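Stindmont Makers' Hall – Minutes of the Spring Members' Meeting
Apr 16, 2022, main room, doors at ten
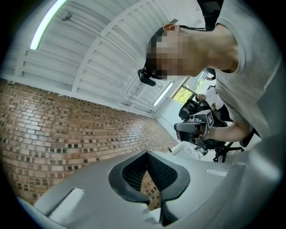 The main room was the first item and took up most of the morning, which seems right given how much we all love it. Nadiia Moroz chaired and opened by reading from the building file: the hall went up in 1918 as a seed store for the Pacheco family, and the room has had at least four different lives between then and now. She then asked everyone to look up. The white ceiling with its long run of parallel beams and ridged panels got a real round of applause, and several members said the light in the room is better than they had dared hope. Agreed that the ceiling stays white and that no banners, hooks or hanging displays go on the beams without asking the chair first.

Minutes of the last meeting
Read and accepted with one correction. The Makar workshop is on the second floor, not the first.

Brickwork
There was a good long talk about the brick. Most people want it left bare. Two members would like it painted to match the ceiling, and they made a fair case about brightness on winter afternoons. A show of hands went strongly for bare brick. Nadiia will get a price for brushing down and sealing, and will ask for a small test patch by the back stairs before anyone signs anything. The smell of the sealer was raised. We'll schedule the work for a week with no evening classes.

Seating and floor plan
We now have 124 chairs on the books, counting the stack that came from Zindov when their training office closed. They are in great shape and we got them for the cost of the truck! The chairs with casters are to be kept for the work tables, and the folding ones go along the wall by the coat rack. Please lift the folding chairs when you move them. The floor is already showing marks near the doors.

It was also agreed to try the tables in a horseshoe through the end of June, then vote on it. Anyone with strong feelings about the horseshoe can write them on the sheet by the sink.

Open Saturday
The plan for the open day is coming together beautifully. Up to 200 visitors can be let in over the day under our current insurance, so there will be a clicker at the door. The print table, the loom corner and the bike bench have all said yes. The ceramics group is still deciding and will let us know by the end of the month. Lemonade was approved. Popcorn was not, on account of last year.

Storage
The tall cabinet is full again. Anything without a name tag goes to the swap shelf after the open day. The label maker is back in the top drawer with new tape.

Any other business
The back door sticks in damp weather – push low, near the kick plate. A request for a second recycling bin was approved on the spot.

Actions
Nadiia: price for brick sealing, test patch, clicker for the door.
Loom corner: sketch of the horseshoe layout, to be pinned by the entrance.
Bike bench: plane the back door.
All: name tags on stored work.

Meeting closed at 12:20. Soup followed.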